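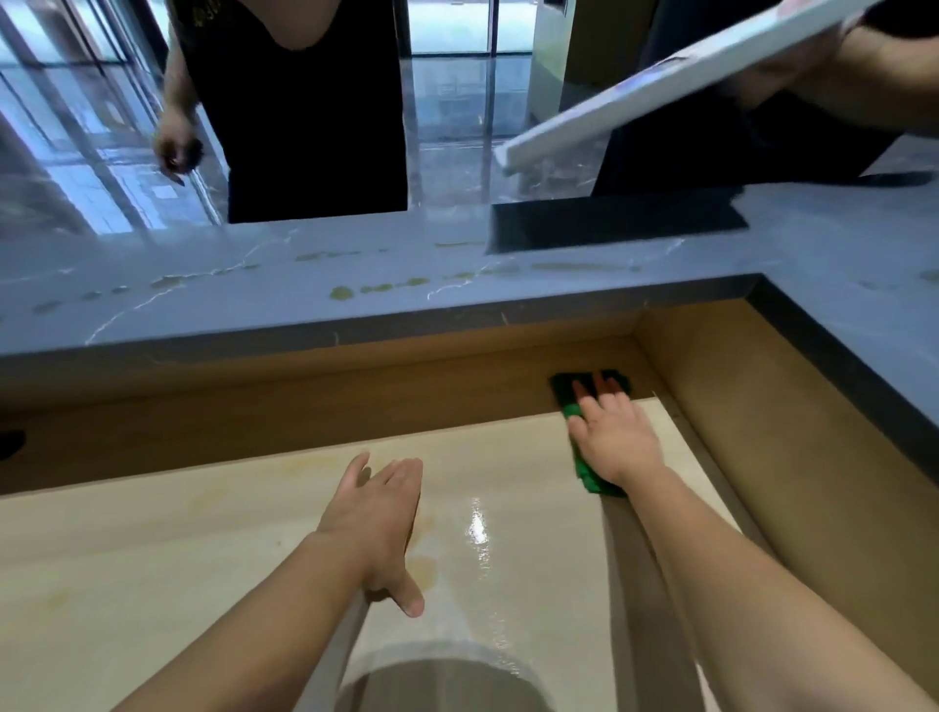

Kyei Footbridge — progress report no. 6

To: Mariann Szabó, Woltemari Fund
From: Barnabás Pálfi, site office
Period: August

Where we are

East abutment finished, forms off, backfill up to the second mark. West abutment is poured to bearing shelf level. Wing wall on the upstream side still to do — rebar is tied and was passed by the inspector, waiting on a pump truck.

All 16 piles are in. Last two went deeper than drawn because of the soft band we flagged in the previous report. Extra length was covered by the spare casing so no claim on that item. Pile logs are in the shared folder, the integrity tests too except for pile 11, where the printout was unreadable and the tester is sending it again.

Steel

Wustus have the main span on the shop floor. Both bottom chords welded, top chords fitted up, cross members about to start. I went up there with our welding inspector and we spent most of the day on it. Three welds sent back for grinding and repair, all on the north truss near the splice. They were redone the same week and retested OK.

Paint: the first coat can't go on until all the welding is signed off. Wustus want to paint in two halves to save floor space. I said yes provided the splice area is masked and the touch up gets done by their own crew, not ours. Please shout if you disagree, otherwise I'll confirm in writing.

Bearings are on site, in the container, still crated. Expansion joint not ordered yet. We have one quote and need two under your rules. Second supplier keeps promising.

Delivery of the span

Route survey done. The tight spot is the turn by the old grain store, where the trailer needs the whole road plus part of the verge. Land owner has agreed, wants the fence put back as it was and the ditch pipe checked afterwards. Two street lights have to come out for the night. The town will do that and bill us. Road closure application is in, asking for 10 p.m. to 5 a.m.

Crane pad on the east bank is half built. Needs another layer of stone and a plate test before the crane firm will sign for it. Stone was late, see below.

Money

Spent to date is within the approved total. Two lines are over, crane pad stone and traffic management. One is under by more than both together (temporary works, we reused the sheet piles). I would like to move the balance across and need your OK for that. Revised table attached to the email version.

There is also an unpaid invoice from Lumier for the deck lighting design, 997 net. It was approved in the spring but went to the wrong cost code, so it never showed up in our payments. Will be in the next draw down.

Delays

We lost 6 working days in the period. Four for high water, when the lower platform was under and we pulled everybody off it. Two for the stone, quarry had a breakdown and the other quarry's material failed the grading. We can win some of it back on the west wing wall if the pump truck comes when they say. I am not counting on it. Program attached shows the span lift moved back by a week, opening date unchanged for now but there is no slack left in it after the lift.

Safety and complaints

No lost time accidents. One cut hand, treated on site, back to work. One near miss with a sling that should of been tagged out and wasn't. All slings rechecked, five scrapped.

Two complaints about early starts from the houses on the east side. Generator moved behind the stockpile, nothing before 7 a.m. now. The detour sign for the riverside path was facing the wrong way for a few days — fixed.

What I need from you

Decision on moving the budget balance
Yes or no on painting in two halves
Whether one quote can be accepted for the expansion joint if the second doesn't show up
Name of whoever is coming for the lift, the crane firm wants a list

Next period

West wing wall pour and strip. Crane pad finished and tested. Final weld sign off at Wustus, blast and first coat. Bearing plinths grouted on both sides. Handrail drawings back from checking, they have been there too long already and I am chaising them.

Photos of the abutments and pile logs on request, the full set is to big to mail.

B. Pálfi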